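Weekly recycling round returns to Akley

29 May 2020

Household recycling in Akley and Cinanley will be collected every week again from Monday, after a spell of fortnightly rounds brought in when too few drivers were available.

The council said 539 homes missed at least one collection in that time. Crews will start at 7am and residents are asked to put their recycling out the night before.
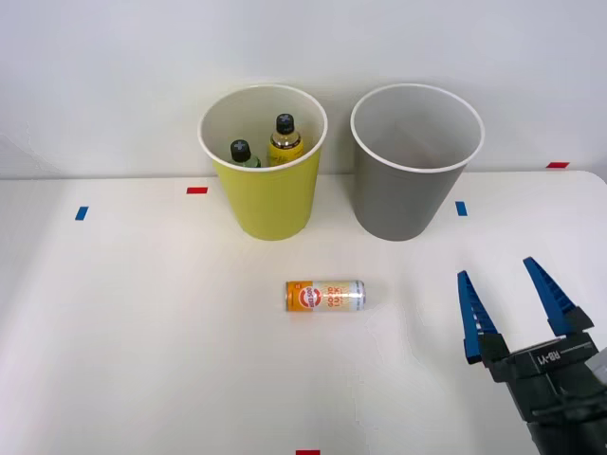 Neusa Barbosa said the fortnightly round had left her street with bags piled by the gates, and that she would believe in a weekly one when she saw the lorry.

Garden waste is not part of the change. It will still be taken every second week, and the yearly charge stays as it was in January.

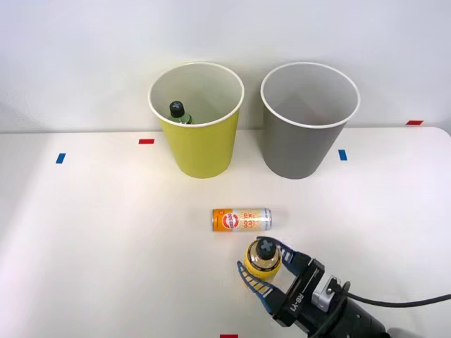 Plastic bottles make up much of what is put out in the two villages, and the rules for them are the same as before. They should be emptied and rinsed. Caps can stay on, like the dark one on the small bottle in the yellow cup, and labels need not be removed. Cartons go in with card.

What happens on bank holidays

Rounds will run one day late in any week with a bank holiday. 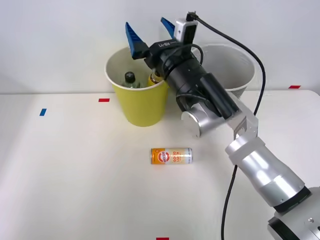

Bristlow still waiting

Roughly 80 homes in Bristlow will stay on the fortnightly round for now. Shahab Pakzad, for the council, said the lane there was too narrow for the larger lorry and a smaller one was on order.
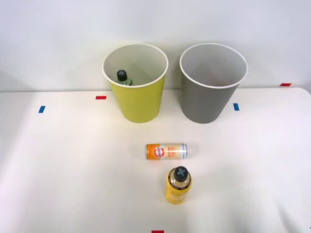

Missed collections

These can be reported by phone or online within 4 days.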